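Tableware Styling, Unit 4: Bowls
Handout, October block. Notes by Hina Pirzada, corrections from Kamran Ghumman added where I could read his writing

Bring this to the studio session. Reading is the Jadoon packet, pp. 9 onward, skip the glaze chemistry.

1. Looking at one bowl

Start low. Eyes at table height, chin almost on the wood. From there you get wall, rim, a bit of foot. No inside at all. Most people only ever see a bowl from standing height and draw it that way too.

Things to write down, any order:
profile (where does it narrow, how fast)
rim, is it brighter than the wall
surface, matte or shiny, specks or none
which side the light is on
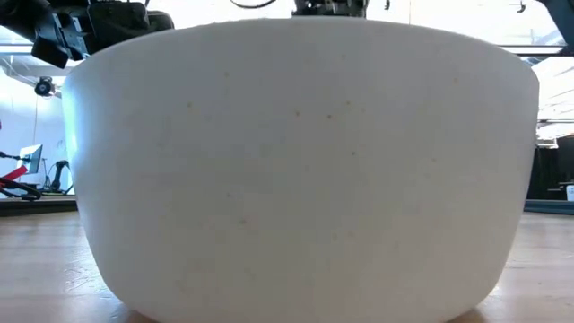

Fig. 1. White speckled bowl from table height. Compare left flank and right.

White is never one white. Lit side goes nearly paper, the middle goes gray, the far side darker again. If your sketch has one tone you stopped looking too early. Specks: don't dot them on evenly, they bunch.

Terms for the quiz sheet
Foot = what it stands on
Wall = outside between foot and rim
Lip = very top of the rim, where you'd drink from
Well = the low part inside

Second sketch, same height, five minutes. This time the rim only. It reads as a soft band, one end catching light and the other end dull. Draw the band, leave the rest of the paper blank.

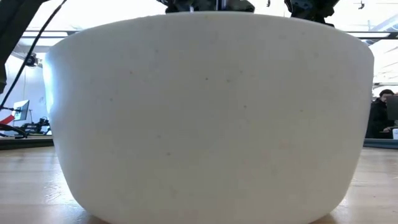
2. Several bowls: the grid

Now stand up and look straight down. Everything turns into circles and the profile you just spent ages on is gone. What's left is color, size and spacing.

Three by three is the layout we use all term. Boring on purpose. Even gaps both ways, rims not touching. Whites first, then place the darks. One black bowl pulls the eye to wherever it sits, so a corner is a safe place for it. Dark gray can take the middle. The pale grays are the tricky ones, they go muddy next to white if teh light is flat.
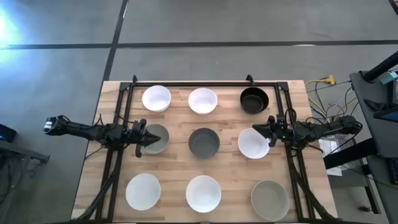
Spacing check: crouch at the near edge and look along each row. Then do the columns. People fix rows and forget columns, every year. Also bowls closer to you will look bigger from above even when they match, so do not swap them out for that reason. Measure if unsure.

Kamran's note: set the center bowl first and work outward. I do corners first. Either is fine, just don't switch halfway.

3. Taking away

Same table, fewer bowls. Four is the number for this excercise. A row of three at the front and a single one behind, not dead center. Leave real wood showing, the grain counts as part of the layout and if it runs sideways it will agree with your row.

Try it with whites left and middle, something warmer at the right end. Then try the warm one behind. Note which you like, one line of why.

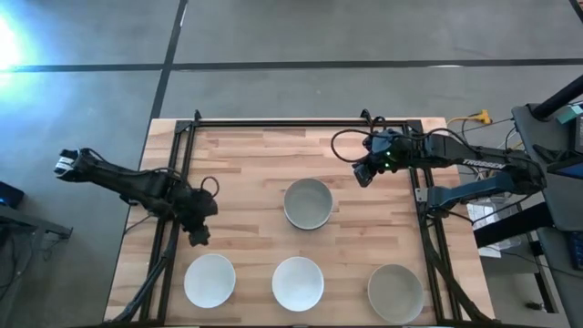

The single bowl wants to drift. You nudge it, it looks wrong, you nudge it back. Set a limit of two nudges and then leave it. If it still bothers you, move the row.

Hand in
2 low sketches (wall, rim)
1 plan of the nine, tones labelled
1 plan of the four, with your line of why

Plans on the Lesix grid paper, shelf 288, not printer paper. Bowls go back by color, largest at the bottom of the stack, felt between. Questions to Hina, room 809, before 4.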